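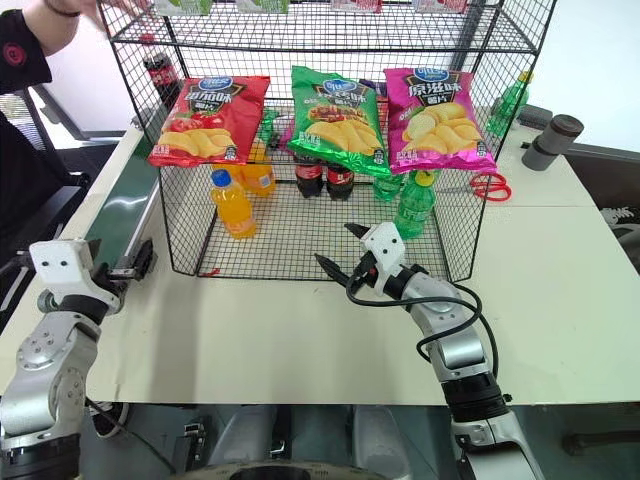

Sarholm, Issue 40, page 2

The Rack

Nhung Hầu kept the chips at the front because people bought what they could reach. Red, then green, then pink. The sodas went underneath, orange on the left and cola in the middle.

Kyriaki Stergiou came in on Saturday when it was still dark and stood looking at it with her coat on.

"The pink ones should go where the red ones are," she said.

"Why?"

"They're plain. Plain sells."

"Tomato sells," Nhung said. "My mother ate tomato every night for a year."

"Your mother isn't a customer."

Nhung reached up and straightened the small packets on the top shelf. They slid on the wire if you didn't press them down. The rack had come from Nina's, the shop across the street, the week it closed. Kyriaki had carried it over herself, with the price stickers still on it, and had never asked for money. She had worked at Nina's for eleven years. Now she came in most mornings and told Nhung where things should go.

"How did you do it over there?" Nhung asked.

"Plain on the left. Orange soda right under it. Kids on the way to the Tivico bus took one of each."

"The bus doesn't stop here anymore."

"No," Kyriaki said. She took her gloves off and put them in her pocket.

A man came in for cigarettes, which they didn't have. He looked at the rack, picked up the green bag, read the back, and hung it up again a little crooked. Then he bought a cola and left.

Kyriaki fixed the bag. She moved the pink one over so it covered the edge of the green – only slightly – and stepped back.

"Leave it there until November," she said. "Then we'll see."

"It's in the same place."

"It's closer."

Nhung put the kettle on and got out the second cup.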